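4.2 Circulation of the water-treatment rumor in Rodton and Sikelside

The second case concerns a voice message that began to circulate in March among residents of Rodton and the neighboring district of Sikelside. The speaker, who gave no name, claimed that a purification tablet sold in local shops had been withdrawn after several children fell ill. No withdrawal had taken place, and neither of the two district clinics had recorded any illness linked to the tablet. The message was nevertheless forwarded widely, first in family groups and then in groups run by traders and parents.

Our archive for this case holds 3,301 posts and forwarded messages, collected with the consent of group administrators. Of these, 608 repeated the claim in full. The remainder asked whether it was true, commented on it, or passed on a correction. Messages were coded by Okeke and Ojo using the scheme set out in Section 3, and disagreements were settled by a third reader (Shehu).

Interviews with people who had forwarded the message were held in Rodton. Participants were free to choose the setting, and most preferred a public place to their own home. Figure 6 shows one of the seating areas.

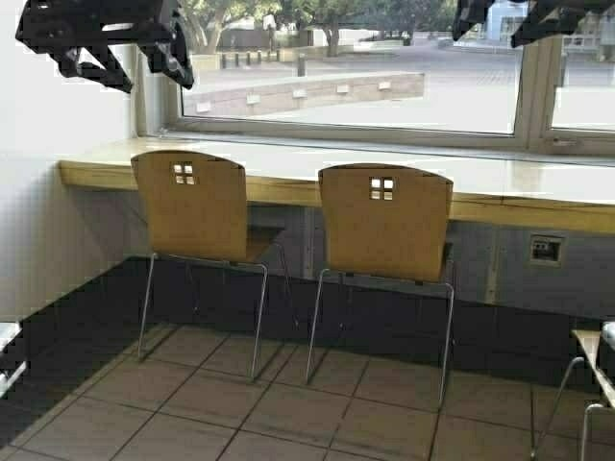 Figure 6. Indoor seating area with window counter, Rodton.

Forwarding was seldom described as an act of belief. Most participants said that they had not been sure of the claim when they sent it on, and several said that they had sent it in order to find out whether others had heard the same. Abubakar (in an earlier study of market rumors in Vundora) calls this "asking by passing," and the term fits our material well. The interviews themselves ran at an easy pace. At the long counter beneath the window, interviewer and participant could sit side by side, with the phone laid between them, and scroll through the thread together. This arrangement brought out details that face-to-face questioning had missed, among them the short notes people add when they forward a message – "please check," "is this so?" – and which are often lost when the message is forwarded again.

The loss of these notes matters for the way a rumor hardens. In the early threads, the claim was usually sent with some sign of doubt. In the later ones, the sign of doubt had gone and the voice message stood alone. A person who received it at that stage had no means of knowing that earlier senders had questioned it. Amadi, who moderated the largest of the parents' groups, with roughly 2,000 members, reported that members took the absence of comment as a sign that the matter was settled.

The correction issued by the Ibarra clinic followed a different path. It was sent as a written notice, on letterhead, and was shared mostly by people who had not shared the rumor. Few participants who had forwarded the voice message recalled seeing the notice at the time. Those who did recall it found it hard to read on a small screen, and two asked why the clinic had not simply recorded a reply. The form of the correction is taken up again in Section 5, where it is compared with the spoken replies used in Vundora.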